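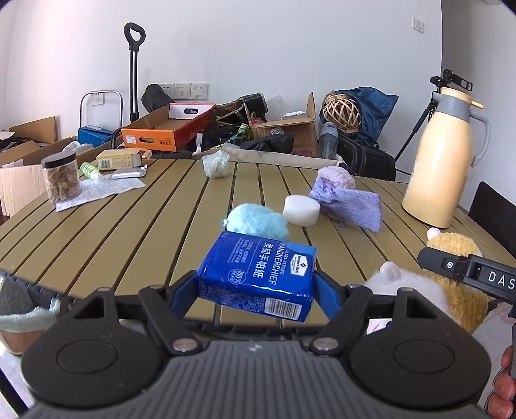
4.2 Small packs and soft things on the shared table

Search in this journal Search Advanced search

In the second part of the study we looked at the table as a place where objects stay between two uses. We visited 17 households in Estville and made a list of everything that was lying on the main table at the time of the visit. The visits were made in February, in the afternoon, and the people were asked not to tidy before we came. The complete list has 958 entries from 39 tables, as many homes had more than one table which the family called "main".

We first tried to sort the entries by the room to which they belong, as in the Kiveck scheme. This worked well for plates and tools, but it did not work for small packs. A pack of paper handkerchiefs has no clear room. In the interviews it was said to belong in the coat, in the school bag, next to the bed and in the kitchen drawer, sometimes by the same person. For this reason we gave such packs their own class, which we call "carried goods". The class also includes keys, lip balm and small bottles of hand gel.

Figure 3 gives a good case of how classes mix on one table. The handkerchief pack, with the words "ULTRA-STRONG HANDKERCHIEF" and a Member's Mark label, is a carried good. A light-blue plush toy and a lavender knitted item are soft goods, and the jar with the black lid is food. The crumpled plastic wrapper was coded as "remains". We discussed this last code for a long time. A wrapper can be waste, but it can also be kept for using again, and the coder can not know this from the object alone. We decided to code by form and to leave the intention out.

The short white cylinder in the same figure was left as "not identified". We prefer this to a guess, and we used the same rule on all the tables. Sheets with small print were coded as "paper, printed" without trying to separate leaflets from letters.

A second question was the surface itself. On a slatted top, such as the one in Figure 3, very small objects can fall into the gaps, and several people told us that they put a cloth or a sheet of paper under beads and coins. On closed tops this habit was rare. We did not measure the width of the gaps, and we think now that it would have been useful to do so.

Soft goods deserve one more remark. In the earlier Celico survey they were counted together with clothing, and so they almost disappear from the results. When we separate them, they are found on tables in all 3 districts of the town. People described them as things which are "on the way" - a toy going back to the bedroom, or a piece of knitting waiting for its last thread. Packs were described with other words. They were "there in case", and the people did not plan to move them.

Two coders worked on the list independently. They disagreed mostly about remains and about objects inside transparent containers, where one coder entered the jar and the other entered the content. In the final list the container and its content are one entry, coded by the content if this can be recognized. The same solution was used in the Arango lists, so the two collections can be compared in Section 5.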